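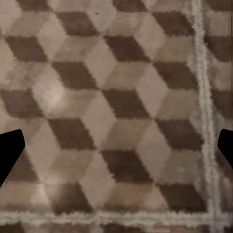 **Pre-purchase inspection – gripper cell, Undby site**
December 4, 2023
Walked by: Benedicta Sulemana, Margus Bite
Copy to: Baiba Lūse (budget)

Purpose: decide what goes on the Q1 order and what waits. Quotes in hand from Isar and Plulard. Marked OK / FIX / BUY / HOLD.

**1. Fingers and mounting**

- [x] Finger screws torqued, paint marks lined up – OK
- [x] Both fingers close parallel – OK, checked with feeler gauge
- [ ] Spare finger set on shelf – BUY. None left since October. Two sets, same part as now, don't let Isar upsell us the long ones
- [ ] Finger pads for textiles – HOLD. Margus wants the ribbed type, I want to see a sample first

**2. Stopping and guarding**

- [x] E-stop at operator side – OK
- [ ] E-stop at loading side – FIX. Works but button is stiff, Saulius to swap it this week, part is in the drawer
- [x] Door interlock – OK, tried three times
- [ ] Floor tape – FIX. Peeling by the door. Cheap, dont wait for the order

**3. Cables and air**

- [x] Strain relief at wrist – OK
- [ ] Air hose – BUY, 16 m. Current one has been patched twice
- [ ] Regulator gauge – FIX, glass cracked, reads fine

**4. Textile handling (rugs, mats)**

- [ ] Lint behind the finger carriage – FIX. Add to weekly clean, Rimantas has the brush
- [ ] Force limit for deep pile – HOLD. Setting is copied from the flat mat job, needs it's own trial before anyone signs
- [ ] Patterned rugs in simulation – OK for approach height, not accepted for grip force. Plulard's quote leans on sim results only, ask them for a real pull test
- [ ] Dust cover for wrist – BUY, one

**5. Money**

- Spare fingers: 300 per set, Isar. Plulard wouldn't split the set
- Dust cover: 100
- Hose: 33 incl. fittings, from Stankevičius, pick up ourselves
- Training day – not in either quote. Baiba, do we have a line for this or does it come out of maintenence?

**Comments**

Margus: would rather buy both finger sets now than one now and one in spring. Lead time was bad last time.

Benedicta: agree on fingers. No second gripper until section 4 is closed – we'd be paying for something we can't run on deep pile yet.

Saulius: loading side button first please, I need the cell off for an hour. Tuesday before lunch is fine.

Open: 2, 3 and 4. Recheck when the hose is in.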